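Nachteilsausgleich: Zeitverlängerung oder Prüfung umbauen?

smansour
Bei uns gelten pauschal 50 % Zeitzuschlag auf 60 Minuten Klausur. Hat jemand Alternativen im Modulhandbuch verankert?

tratov
Ja, 2 Prüfungsformate zur Wahl, für alle. Einzelanträge entfallen damit weitgehend.
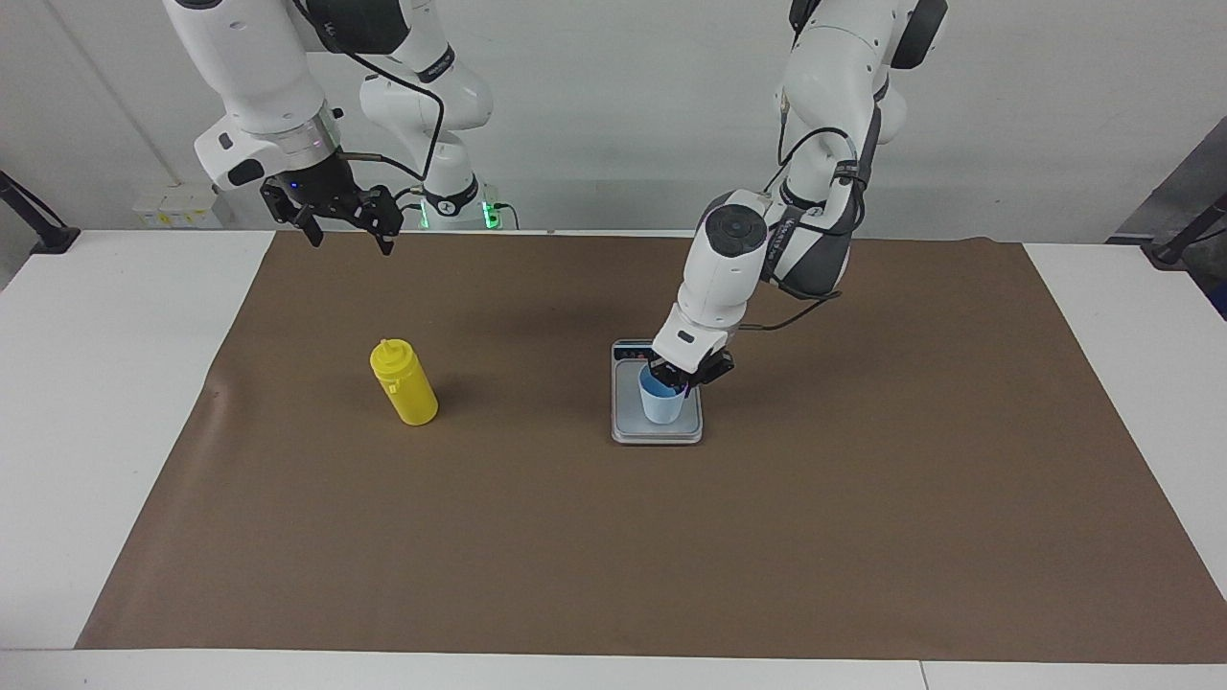
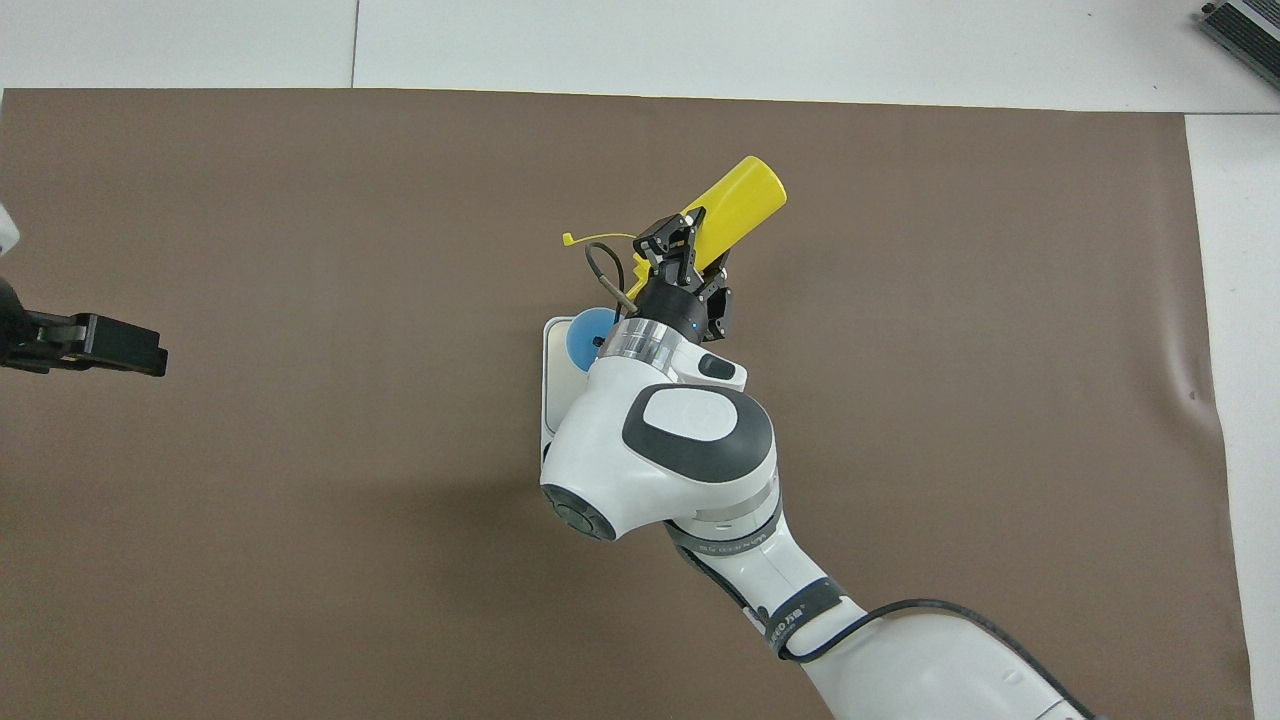
Arbeitsplatz mit brauner Auflage, zwei Ansichten

michiels_k
Widerspruch. Wahlformate ersetzen keinen individuellen Anspruch. Bei Sehbeeinträchtigung bleibt der Antrag nötig.

tratov
Deshalb „weitgehend“.

smansour
Frist für die Formatwahl?

tratov
3 Wochen vor Prüfungsbeginn, schriftlich.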